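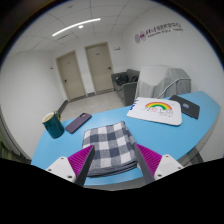 Washing Habits and Water Use in Shared Houses of Brikau

Project report, second semester
February 26, 2022

1. Introduction

In Brikau many students live in shared houses with one washing machine. The water price in the town was raised in January, and we wanted to know how much water goes to the laundry. Our group compared 2 houses, one in Clona Street and one in Kutau Street.

2. Method

Each house has its own water meter in the cellar. On every washing day we read the meter before the machine was started and again when it was finished. During this time the tenants were asked not to use the shower or the kitchen tap. They also wrote in a list which program they had chosen and if the drum was full or half full.

3. Results

The house in Clona Street used 1652 liters for laundry during the study. The house in Kutau Street used 1000 liters, although the same number of persons lives there. In Clona Street the half full drum appears in the list very often, mostly with kitchen towels and sport clothes. In Kutau Street the tenants collect their laundry together and wash it by color.

4. Problems

Two readings from Clona Street had to be removed, as somebody had taken a shower during the wash. Also the machines are not of the same age, and this makes the comparison weaker. For a next study we would recommend to put a small meter directly on the hose of the machine.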